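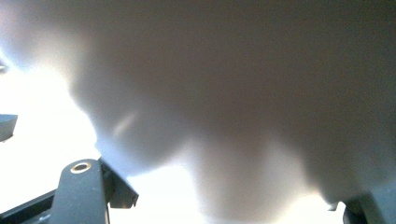 Two Seasons on the Jirkberg

The woman who runs the Gravness hut has been up since four when we sit down, and she is still talking faster than I can write. She took over the place 2 years ago after a long stretch in a city office, and she has no plans to go back.

"I came up for one weekend to help with the beds," she says. "Then the fog lifted on the Sunday and I could see the whole valley, and that was it for me!"

The hut sits on the shoulder of the Jirkberg and sleeps 9 – a tight fit, with one stove and one long table. Supplies come up on foot from Peletti, the village at the bottom, and the last stretch is steep enough that she packs the eggs herself.

What does she cook? Barley soup, mostly, and a plum cake that hikers ask about before they have their boots off. I had two slices and would happily have had a third. "The recipe was in a drawer when I got here," she says. "It only said 'bake until done,' so I burned a few."

May is her favorite month. There is still snow in the gullies, the marmots are out, and the guest book stays quiet until the schools close. Last year she filled 100 pages of it, counting the drawings kids leave behind.

I ask about the winters, when the hut is shut and she rents a room in Peletti. She laughs. "I sleep, I knit badly, I look up at the mountain every morning to see if the roof is still on."

The door opens for this season on May 11, 2019. Bring cash and a sleeping bag liner.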